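DRODTHORPE - The Gukton Institute of Technology has received a five-year training award for doctoral students working on membrane separations, the school announced Saturday, February 10, 2018. The program will pay stipends and tuition for 40 students drawn from materials science, mechanical engineering and applied mathematics.

Bożena Zawadzka, professor of materials science, is the principal investigator. Her group studies transport in thin polymer films, and two earlier projects from the same lab supplied the test protocol the trainees will use.

"Students in these fields read different journals and use different units for the same quantity," Zawadzka said. "The first semester is mostly about fixing that."

Applications were received from 117 candidates during a pilot call last year. The pilot did not carry funding beyond travel costs. 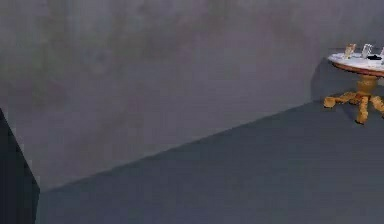
## Program structure

Trainees take four shared courses in the first three semesters, then complete a placement at one of two partner firms, Fiadzo or Zallov. Fiadzo makes filtration modules for food processing. Zallov writes process control software and will give students access to its solver under an academic license.

Each student is assigned two advisers from different departments. A joint qualifying exam replaces the separate departmental exams - a change the graduate school approved last fall. Thesis requirements stay with the home department.

Laboratory work will use a bench-scale test loop rated for continuous operation at 300 kilopascals. Flux and rejection data are logged at one-minute intervals and stored in a shared archive, along with the film thickness and casting conditions for each sample. Students must deposit raw data before a chapter is accepted for review. 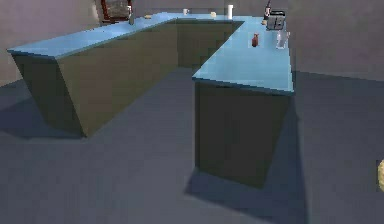

**Who can apply for the first group?**

Students already admitted to a doctoral program in one of the three departments, provided they have not yet taken a qualifying exam. Master's students may sit in on the shared courses but do not receive a stipend.

The first group starts in July with a two-week session on measurement error and numerical methods. Application forms are available from the graduate office, Room 344.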